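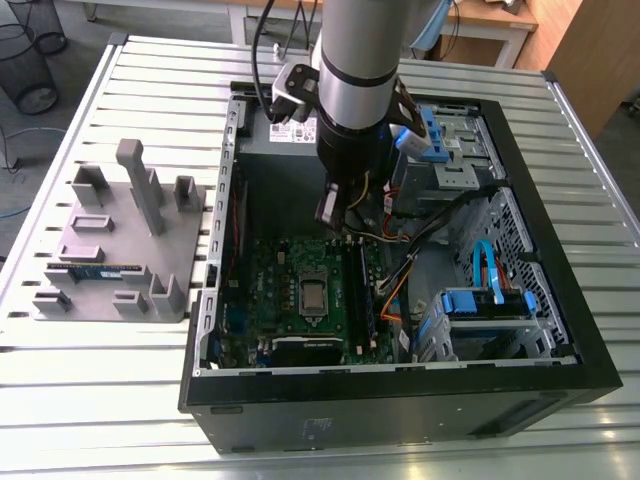 Strazds

Notes for the robot kit session

Okay, so last time we got through what a pick-and-place job is and why everybody's demo uses wooden blocks. Today is about a product you might really be asked to buy someday: the Trosent teardown-and-rebuild kit for desktop PCs, sold by a small outfit called Clostov. I've been using it since August and I have opinions, so treat these notes as one person's review with some teaching mixed in.

What you get for your money

The kit is a gripper, a bracket to run the cable along the arm, a set of 3D-print files for the fixture plate, and the task software. You bring the arm, the table and the computers. The price I was quoted was $3,272 for the teaching version, and that includes a year of software updates. The print files come with it, but the plastic doesn't, and my plate ate up 27 hours of printer time. Start it early in the morning if you want to keep an eye on it!

Read the license before you order, by the way. The teaching version lets you run 1,000 logged cycles and then asks you to register again. It's free, but it will pop up in the middle of a lab, and it did to me at 4:15 with a full room.

The fixture plate

I want you to look hard at the gray plate to the left of the tower, and at the memory stick lying in its long groove. Most of you will be tempted to skip over this part because it's a chunk of plastic and the arm is more fun. Please don't. Half of what you're paying for is in that plate. The stick sits in the groove between two stops, so the software can be told where it is once and leave it at that. If you put a part down on bare table you've got to find it again, every time, and now you have a vision problem on top of a gripping problem.

The different holders and slot blocks are for different parts, and you can move them around in the print file before you print. I'd leave them alone for the first lab. I moved one (I thought I was being clever) and spent an evening fixing my pick positions.

Reaching into the case

Lay the tower on its side with the panel off, the way I have it. Coming straight down is the easy direction. What makes this hard is everything else in there. In my tower the fingers have to get down near a bundle of yellow, orange and red power wires, and there are more cables running across the middle of the case. Wires are floppy, they're never in the same spot twice, and the kit has no idea they exist. The manual gives them one paragraph.

So for your written plan, I want three things marked on your sketch:

Where the gripper comes in and how high it stops before the slow part of the move.

Which cables sit close to that path, and which way they'd go if something pushed on them.

Where the arm goes if you hit stop halfway down. Straight up is fine, but say so.

How it compares

The other one people ask me about is the Loton bench set. It's $381 cheaper and the manual is much better written, I'll give it that. But the plate is one fixed piece, so you're stuck with the parts they picked, and my older tower didn't match their list at all. If your school has a pile of identical machines, Loton could be the smarter buy. Mine are a mix of whatever I could get, so I stayed with Trosent.

Things I'd complain about if Clostov asked

The gripper settings reset when you update the software. Write yours down.

The sample program assumes your memory slots run in one direction – check yours against the drawing on page one before you press go.

Support answers email, but slowly.

For next time

Bring your sketch and a first guess at finger opening for a memory stick. Measure it yourself, don't copy it off the box. We'll start with the plate and work our way to the case if there's time.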